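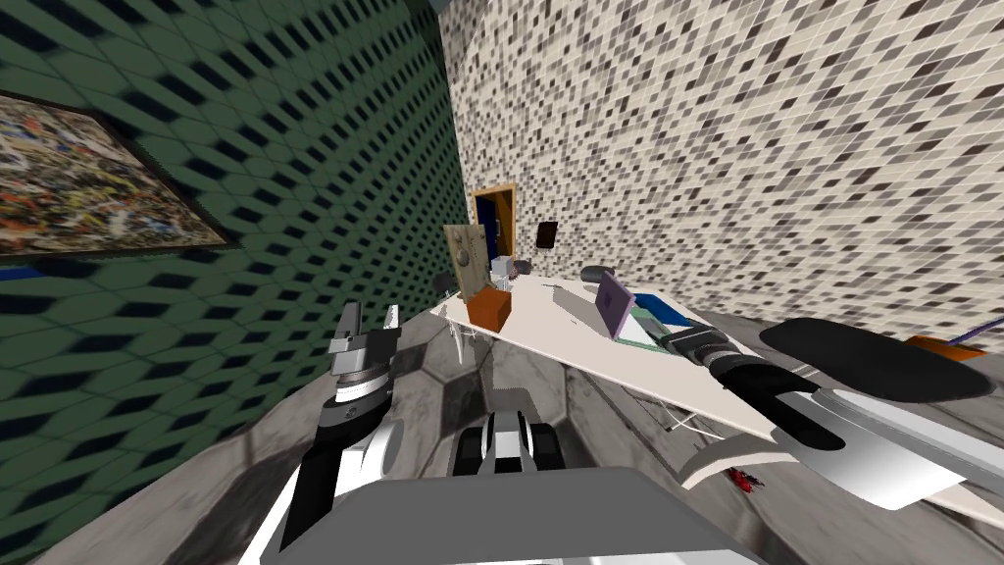

Wanted: people who buy groceries and have opinions about it

The Skalstead Price Study needs 82 more households. We had 147 on the books in spring, and then some of them moved, some of them stopped returning calls, and one wrote us a long letter about the gold standard and withdrew.

The question we're working on is simple enough to annoy an economist. When the price of something you buy every week goes up, what do you do? Switch brands, drive across town, buy less, or complain and pay? Most people tell us they shop around. Their receipts tell us they complain and pay. We'd like more receipts.

What you'd do: keep every grocery and gas receipt for 6 weeks, starting in November. Mail them in, or photograph them if your handwriting and your phone are both legible. Before you shop, write down what you expect five ordinary items to cost. Please guess before you look. We can tell.

There are also two phone interviews, each as long as you make it. Past participants have made it quite long, mostly on the subject of cereal boxes.

Who can apply: anyone over 18 who does most of the shopping for a household in Skalstead or Wekberg. A household of one counts. Roommates count if you share a refrigerator and are still speaking. You don't need to know anything about supply and demand, and if you taught it, please say so on the form so we can put you in the other group. Employees of Hokon Markets can't take part, and neither can their spouses, for reasons they will understand.

Pay: a $40 gift card at the end, plus postage. Yes, we know what $40 bought two years ago. Several of you have sent us charts.

Your name comes off everything before the analysis starts. The person reading your receipts will know you bought four frozen pizzas and a bathroom scale, but won't know it was you.

To apply, write to Zorica Trajkovski at the Stojanović Center, Skalstead, with your town, the size of your household, and the best time to call. Dinnertime is a bad answer, though it's the popular one.

Posted 19/10/2020

Contact | © Stojanović Center | Back to top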